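Do rubber floor tiles do what the seller says?

Reading time: 4 minutes

Lucyna Lis fits out spare rooms, garages and the odd loft for people who have decided to exercise at home. I went to see her with a grudge. Last May I bought a set of black foam squares for my own back bedroom, and by the end of the summer they had crept apart and collected a line of grit in every join. The label had promised a floor that would "transform the space". It transformed my hoovering.

Lis did not seem surprised. "You bought foam," she said. "Foam's fine for children to sit on. Put a bench on it and it keeps the shape of the feet."

She prefers rubber, and she would, I pointed out, as she charges to lay it. She took that calmly enough. Her fee for a small room is 300 pounds plus the tiles, and she told me that most people could do the work themselves in a day if they had patience and decent knees. I asked why anybody paid her, then.

"They start in the middle of the room because some video told them to, and then they've got slivers to cut all the way round. Or they get two rows down and find the room isn't square. No room is square. I've been in new builds where one end was wider than the other by the width of my thumb."

I asked about noise, which is the claim I trust least. The Nalard catalogue, which Lis buys from and which she let me leaf through, says its tiles will "silence your workout". Lis pulled a face. They take the edge off a dropped weight, she said, but the thud goes through the joists and the person downstairs will still know all about it. She has been asked to put down a second layer to cure this. She did it once, for a customer in Cestness, and says it made the floor springy and didn't keep the neighbour any happier.

The smell is another matter on which seller and buyer tend to disagree. The catalogue calls it "a light odour on opening". One of Lis's customers, Gadisa Ayele, whom I rang afterwards, called it "like living in a bicycle shop". His tiles went down in a box room, and he slept with the door shut and the window open for the best part of a fortnight. He still thinks they were worth it. I asked whether he used the room much.

"I use it," he said, after a pause. "I used it more at first."

Mariama Ankrah, who had her garage done by Lis, was firmer. She trains most mornings and said the floor was the only part of the whole business she hadn't regretted buying. When I asked what it was like to clean, she laughed and said black shows everything, chalk and dust and cat hair, and that anyone who tells you otherwise is selling black tiles.

Back with Lis, I wanted to know about the edges. My foam set had come with finishing strips that pinged off whenever I walked near them. Most makers sell a straight border piece for rubber tiles as well, and Orard, the other firm she uses, charges extra for it. Lis thinks it is often money for nothing. Where a tile meets a wall she either trims the teeth off with a knife or leaves them on and lets them sit near the skirting. I said that sounded like laziness. She said it sounded like a floor you could take with you when you moved.

That last point half persuaded me. Glue is what she refuses to use on a boarded floor, whatever the customer has read. "You glue it, you've bought it, and so has whoever lives there after you."

As for closing the joins, I had expected some special tool. She owns a rubber mallet and says she mostly leaves it in the van.

"Hands," she said. "Flat hand by the join and lean on it, and keep hold of the far side so it doesn't wander. If you hit it, one tooth goes in and the next one jumps out."

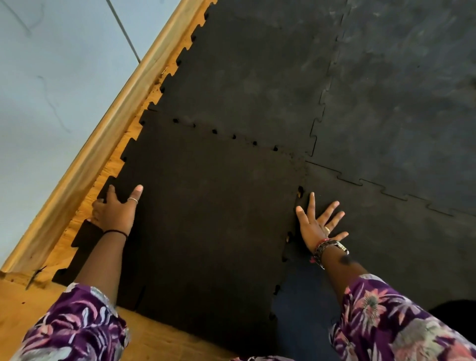 What she would not promise

I asked Lis how long a rubber floor lasts. The Sarpong leaflet in her folder gives a figure in years, a generous one. She wouldn't repeat it. She has seen tiles go shiny under a rowing machine and seen others look new under a bike that was never ridden. Sun through a patio door fades them, in her experience, and she has given up arguing with the makers over it.

Her dearest job so far came to 900 pounds with materials, and she thinks the customer could have spent less by covering only the part of the room he stood in. She told him so. He wanted it wall to wall.

I came away believing roughly half of what the catalogues say, up from none of it. My foam squares are still down. Lis offered to price up the bedroom and I said I would think about it, and she said people who say that usually buy a rug.

Interview by Senga Cairns

Recent items

Are expensive paint rollers any better?
The draught excluder that wasn't
Noelia Manzano on why she stopped recommending damp traps
Three shelf brackets, tested until they bent
Letters: your replies on loft ladders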